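Open afternoon at Sawatzky, Flurnau

I went to the Sawatzky open afternoon mostly for the gripper comparison. The invitation promised "near-human handling," and I have read that line on enough invitations to bring my own stopwatch.

What they compared

Two sets of fingers on the same pair of arms: the Flokeck, soft and pricey, and the plain Cavlow. Idalina Cunha ran the bench and answered questions without a script, and I liked that. She said the Flokeck had been through 797 cycles before we came. I asked how many had failed. She didn't have the number with her.

The two-arm job

Holding a small plastic enclosure between two grippers sounds easy until both arms push. If one is a hair late, the box twists. My stopwatch said 23 seconds for a pick and handover that I could do in 2. Fine, it's a demo — but the brochure calls it production speed.

The cabling bothered me more. A loop standing up over the wrist is the first thing to snag in a real cell, and I'd want it clipped down before I let anyone quote me a price. 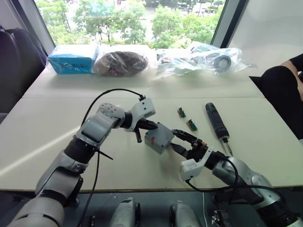

Would I buy?

Not yet. They say a new controller is coming in October. I'll go back if they let me bring my own parts, the greasy ones, and leave the arms running through lunch.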